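Open day at Henum: the slow part was the part worth seeing

I went to the Henum open day expecting the usual tour, with a video wall and somebody in a blazer. We got coffee in paper cups and a room where people were working. Most of the visitors stayed near the door for the talk. I went over to the tables.

The job that morning was cleaning a desk phone, the old kind with a coiled cord. The handset comes off and goes to one side, and the base gets wiped with a cloth. A person does it with a pair of hand-held grippers so that a robot can later learn from the recording.
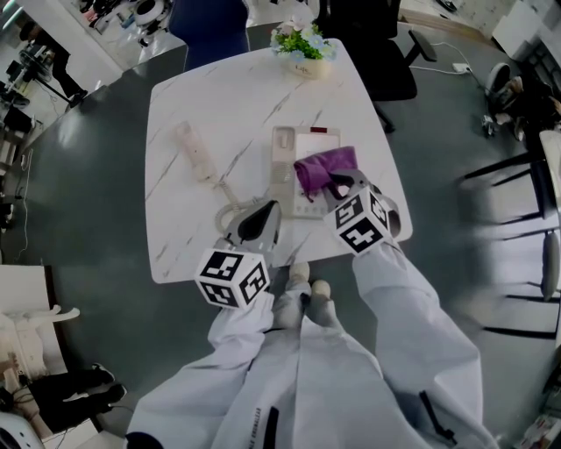 Henum wants 200 recordings of each chore and had 108 of this one. I think that number should be printed on the front of every brochure. People hear that a robot has learned to wipe a phone and assume somebody typed in a command. What they should picture is a person in white overalls, working a cloth over a keypad with two gray grippers where a hand would do it faster.

I would send school groups to see this before I sent them to any show with a dancing machine. It is dull to watch for long, and I don't hold that against it. 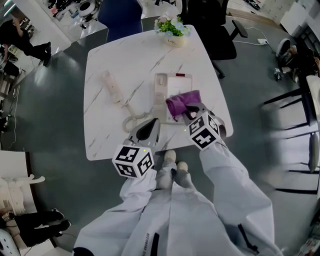

Janaka Gazi disagreed with me on the way out. Dull is fine for adults, she said, but a class of 24 kids would be gone in 4 minutes unless they got to hold the grippers themselves.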